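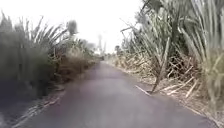 You will get bored by the second day, my neighbour told me before I left, it is only cane and more cane, and you can't see over it. She grew up in the north and she has a right to say it. But I was not bored, and I want to write down why before I forget.

I had a small job to do in Zakov, 330 kilometres from my flat, and I decided to take the back roads. For a long part of the way the cane stands on both sides and is much taller than the car. The road has no line in the middle. You drive between two green walls and the sky is only a strip, on that morning a white one. My favourite colour was the old dry leaves, which hang in brown bunches from the stalks and also lie along the edge of the asphalt.

I learned to be careful at the farm tracks, because you don't see them until you are next to them. The limit is 100 but I went slower, and I pulled over two times to let a ute go past. Both drivers lifted one finger from the wheel. I practised this greeting for the rest of the trip – I think I do it too late still.

In Firitz I stopped for petrol and a meat pie. The woman at the counter asked if I was lost. I said no, I am going to Zakov, and she said that is nearly the same thing.

She also told me that when the harvest is finished the whole district looks different, flat and open, and you can see the hills behind Retus. I would like to drive it again in November to compare. My mother asked on the phone what there is to see there, and I had difficulty to explain it to her. I said it is like walking in a corridor, but with wind.

The pie was $7, with sauce extra.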